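The thing on the end of the thing

Sep 26, 2018

So last week I lost the finial off my bedroom lamp, and I didn't know it was called a finial. I'm 60 next birthday and I have been unscrewing and rescrewing those little knobs my entire adult life, every time I change a lampshade, and if you'd asked me what they were I'd have said "the knob." Which is fine! It is a knob. But then it rolled under the radiator and vanished down the gap by the pipe, and I had to go to a store and ask another human being for a new one, and that's when I found out how much I rely on pointing at things.

The store was Zullonis, over in Cowie, the hardware place with the creaky ramp and the paint-mixing machine that sounds like a plane landing. I stood at the counter and said I needed the thing that goes on the end of the thing that holds the lampshade. The woman behind the counter let me finish, hands and all (there was a lot of twirling), and then said, "Harp or no harp?"

Reader, I did not know if I had a harp.

I did have a harp. The harp is the bent wire hoop that goes up on either side of the bulb. The finial screws onto the top of it and holds the shade down, and the saddle is the little bracket at the bottom that the harp snaps into. Harp, saddle, finial. It's like a very small horse show in there. I drove home with a plain brass finial and a great big grin, and I've been a pest about it ever since.

I called my friend Mafalda Caldeira that night to tell her, and she already knew "finial" from fence posts and curtain rods, which took some of the wind out of me. Then she said, "Okay, what's the metal part on a pencil?" and I said "the metal part on a pencil," and she said, "Ferrule." We were on the phone for two hours. My dinner was a bowl of cereal.

I want to be clear that I come from a family that had no words for any of this. My father could fix a washing machine with what was in his pockets, but he called every single part a "gubbin" or, if it was larger, a "unit." He'd be flat on his back under the sink with one arm out, saying "hand me the unit," and you had to work out from the tone of his voice which one he meant. My mother had "whatsit" for objects and "oojah" for the TV remote. (I still say oojah. I tried to stop when the kids were small and all that happened was the kids started saying it too.) So I grew up fluent in something, I guess, but it didn't travel very well outside the kitchen.

The other thing that set me off is a book. When my aunt's house was sold I got a box of her cookbooks, and stuck in among them was one of those visual dictionaries, a huge thing, 900 pages, where every page is a drawing of something with thin lines coming off it to the names. A saddle. A cathedral. A cow, divided up in a way I could have done without. I'd had it holding a window open since March. I took it down the night after the lamp business, meaning to look up one thing, and the next time I looked at the clock it was past midnight and I was reading about the parts of a shoe.

Shoes are where it gets really good. You probably know aglet already, everybody seems to, it's the tip of the shoelace. But the strip that runs around the edge where the top meets the sole is the welt, and the stiff bit at the back that keeps your heel in place is the counter. The vamp is the front part that covers your toes and instep. I've been wearing vamps for decades! And the tongue is just called the tongue, so somebody had a normal day.

I got a notebook. Of course I did. It's a green one I bought for a bird list and never wrote a bird in. I've been putting in one or two words a day, only words for things I already own and touch, because otherwise it would be all ships. The ship pages are a trap. You start with "boom," feeling fine, and a little later you're trying to find out what a futtock is and you've never set foot on anything bigger than a ferry.

A few from the notebook, in no order at all:

The punt is the dent in the bottom of a wine bottle.

The tang is the part of a knife blade that goes back into the handle. My good knife has a full tang and my bad knife evidently doesn't, judging by how it came apart in a butternut squash.

The hollow part of a spoon is just the bowl, but the long part of the handle on a fork can be the shank, and the gap at the bottom between the tines is the root. I like that one. I think of it every time I'm getting egg out of there.

The nape is on a person, but I wrote it down anyway because it's a nice word and I hardly ever get to use it.

The lunula is the pale half-moon at the bottom of your fingernail. I've got two good ones, on my thumbs, and the rest are hiding.

The muntin is the strip between the little panes in a window. Mafalda says she's always called those "the bars" and that she's not changing at this point in her life.

And then there's the whole business of what you call a bit that sticks out. I had no idea how many there were. Tine, tooth, tab, lug, spur, peg, pin, stud, cog, barb. A fork has tines, a comb has teeth, and a rake seems to have either depending on who's holding it. A plug has prongs over here, but my neighbor Rhona Munro, who grew up in Scotland, says pins, and was quite firm with me about it over the fence.
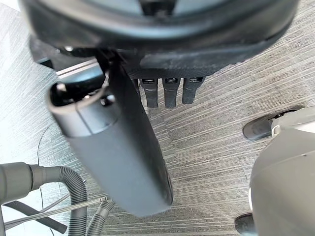
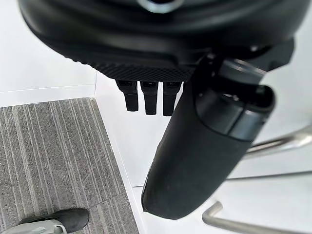
Prongs, I'd say. Three black ones in a row, in both of these.

Rhona, by the way, has turned out to be the best source I have, and all I had to do was ask about her clothesline. She sewed for a living for years, bridal mostly, and sewing has a word for everything. Placket! That's the opening in a shirt where the buttons go. Selvage, the finished edge of the cloth that keeps it from unraveling. Gusset, which I knew but had only ever heard said in a lowered voice. She told me that when she started out she was sent to fetch a "tailor's ham" and stood in the back room nearly in tears because she thought they were playing a joke on her. It's a hard little cushion shaped like a ham, for pressing curved seams. She still has hers. It's plaid on one side and it's older than my car.

She's less excited about the whole thing than I am, I should say. To her these aren't fun facts, they're just what the stuff is called, the same way I don't get a thrill from "spatula." I asked her if it used to feel like a secret language and she thought it over while she was pegging out a sheet and said no, it felt like being told to hurry up. If someone yells for the pinking shears you'd better not come back with the wrong scissors.

I've been thinking about that, because it's the same in my own job and I never noticed. I worked in a dental office for most of my life (front desk, then billing) and I could rattle off mesial and distal and occlusal without blinking. New hires would look at me like I was speaking Latin, and I suppose I was, more or less. I never once thought of those as lovely words. They were what went in the box. Meanwhile I went home and called the lamp thing a knob.

My son, who is patient but has limits, gave me a puzzle app called Urnadari so I'd have somewhere to put all this energy besides his voicemail. It gives you a drawing and you have to type in the name of the part with the arrow on it. I'm on level 103 and I have a complaint, which is that it wanted "eyelet" when I'd put "grommet," and Rhona and I have both looked into this and feel strongly that the drawing was of a grommet. I wrote to them. I haven't heard back. I got past it in the end by typing eyelet, but I wasn't happy.

I did worry for a while that I was turning into one of those people. You know the type, somebody says "pass me the lid" and they get a lecture. I tried very hard at my sister's on the weekend. She had the Nullari teapot out, the blue one we used to fight over, and she was holding it by the handle and pointing at the lid and saying how the little nub had chipped, and I just sat there on my hands. The little nub! I lasted until the second cup. Then I said "you know there's a name for that," and she said "I'm sure there is," and poured my tea, and my brother-in-law went out to look at the gutters.

(It's a finial. Same word! Or a knop, if you want to be fancy. I didn't get to tell her that part so I'm telling you.)

Anyway, the lamp is working and the shade's on straight. The old finial is still down by the pipe, and I did have a go at it with a coat hanger, with no luck. If anyone knows what the gap between a radiator pipe and the floorboards is called, please leave it in the comments, because I've been through the plumbing pages twice and all I found was "escutcheon," which is the round plate that's supposed to cover it up. I don't have one. I'm going back to Zullonis on my next run into Cowie and I'm going to walk up to that counter and ask for it by name.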